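Pinza Wamance P2: reseña después de una temporada de uso y un fallo que conviene conocer

Compré la pinza Wamance P2 en noviembre para sustituir una de otro fabricante que ya no tenía recambios. La uso con un brazo de sobremesa en tareas de coger y colocar objetos ligeros. Pagué por ella menos de lo que cuesta una reparación de la anterior, y durante los primeros meses no tuve motivos de queja. Luego empezó a soltar piezas.

Lo que viene en la caja

La pinza, una brida con sus tornillos, un cable de datos y una hoja de instrucciones en inglés bastante escueta. El adaptador para la muñeca hay que comprarlo aparte. Yo usé uno de Brerkonel, que encaja bien aunque obliga a limar un poco el borde de la brida. El montaje me llevó una tarde, casi toda dedicada a pasar el cable para que no tirase al girar la última articulación. El conector es corto y no tiene cierre de rosca. Queda sujeto por una pestaña de plástico.

Funcionamiento normal

La apertura es suficiente para juguetes, vasos pequeños y botes. La fuerza se ajusta por software de 0 a 100 y con objetos blandos trabajo en 20. El movimiento es silencioso. La repetición es buena y la pinza apenas se calienta en sesiones largas. El programa de configuración se cierra solo de vez en cuando, pero guarda los parámetros y no he perdido nada por ello.

El fallo

El problema apareció con el registro de errores. La pinza daba el código 118, que según la hoja corresponde a «pérdida de comunicación», y abría los dedos por su cuenta. Lo grave es esto último. Cuando pierde la señal, la P2 abre, y lo que lleve agarrado se cae donde esté el brazo en ese momento. La primera vez soltó un vaso de plástico desde bastante altura. La segunda, el brazo siguió su trayectoria con la pinza abierta y empujó una bandeja hasta tirarla al suelo, ya que el controlador no recibía ningún aviso de parada.

Gualtiero Farina, que lleva el mantenimiento de los brazos en el taller, revisó el cableado y encontró la pestaña del conector gastada. Cambió el cable por uno de Avotiņš con mejor sujeción y el código dejó de salir en las pruebas en reposo. En movimiento volvió a salir, con menos frecuencia. Su conclusión es que hay dos cosas distintas: un conector flojo, que se puede arreglar, y un firmware que elige mal qué hacer cuando falla la comunicación, que depende del fabricante.

Escribí a Wamance. Contestaron que abrir es el comportamiento previsto para evitar atrapamientos y que la versión 2 del firmware permitirá mantener la posición. Entiendo el argumento de los dedos de una persona, pero la opción debería venir de serie, junto con una señal de error que detenga el brazo.

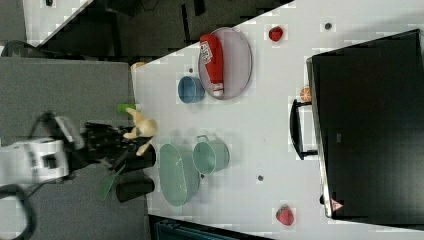
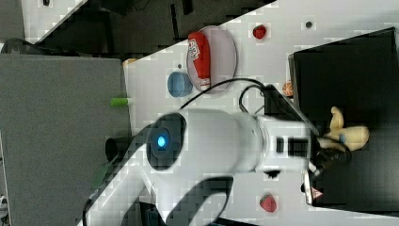 Mientras no llegue esa versión, trabajo con unas normas sencillas. Nada de vidrio, nada con filo y ningún líquido en la mesa. Una fresa o un plátano de juguete pueden caerse sin consecuencias, y con ellos sigo haciendo las pruebas de agarre. He bajado también la velocidad y he limitado la altura de los traslados. La parada de emergencia está al alcance de la mano y no meto el brazo en la zona de trabajo sin pulsarla antes. Ante un 118 se detiene todo y se revisa el conector antes de seguir.

Comparación rápida

Probé unos días una Rornska prestada. Es más pesada y más lenta, y su programa es peor. A cambio, al desconectarle el cable a propósito se quedó quieta con la pieza sujeta todas las veces. Para mover objetos que no deban caerse, hoy elegiría esa.

Valoración

A favor de la P2: precio, silencio y ajuste fino de la fuerza. En contra: el conector, las instrucciones y la apertura sin aviso. No la recomiendo si va a trabajar cerca de personas o con material delicado. Quien ya la tenga debería revisar la pestaña del conector y hacer una prueba de desconexión con una pieza ligera y a poca altura. Cuando instale el nuevo firmware repetiré las mismas pruebas y corregiré esta reseña si hace falta.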